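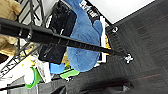

The Blue One Stays

My aunt Piret left me a toy shop and didn't leave me a key. That's how the whole thing started, with me and Afiq standing in the alley behind Raudsepp at 10 in the morning, rattling the back door like a pair of raccoons. (The key was under the mat. Of course it was under the mat.)

"So what's in there?" Afiq asked.

"Stock," I said, as if I knew.

I'd been in that stockroom once, when I was six, and I remembered it as enormous, a sort of cathedral of teddy bears. It was a room with a gray carpet and a wire rack. I felt a bit cheated! But then I saw the big blue plush sitting there with its fuzzy little arm sticking out, or its fin, we argued over that all day, and I was six again and had to go and look at the wall for a minute.

Piret used to write to me about the blue one. It had come in a delivery from Flolano that was supposed to be jigsaws, and she'd rung them up to complain, and then she'd hung up before anyone answered. After that it was staff. It had opinions about the weather. It did not care for Indrek Jaunzems from the bakery, who had once offered her 40 for it, and it liked him even less when he came back in January and offered 106.

"We could sell it," said Afiq, who is practical and whom I love anyway.

"We could sell you," I said.

We made piles. Keep, sell, no idea. The no idea pile took over almost at once, because my aunt shelved things by some system of her own, toys in with dishes in with whatever else had come through the door that week.

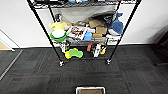 I ate my lunch sitting on the carpet and tried to work out her reasoning. Did she have people over back here? Did she feed them? I knew about the book club, and I knew it had lasted exactly one book, but you don't keep a stack of bowls at work for yourself, do you?

Around four there was a knock, and it was Indrek, flour up to his elbows, holding a pot of soup with a dish towel over it. He looked past me at the shelf.

"Oh good," he said. "You found the bowls."

He told us they'd had soup in there every evening after closing, the two of them, for years and years. She had never written one word to me about that. Afiq looked at me and I looked at the blue one.

"It doesn't like you," I told Indrek.

"No," he said, rolling down his sleeves. "It never has. Is there a spoon?"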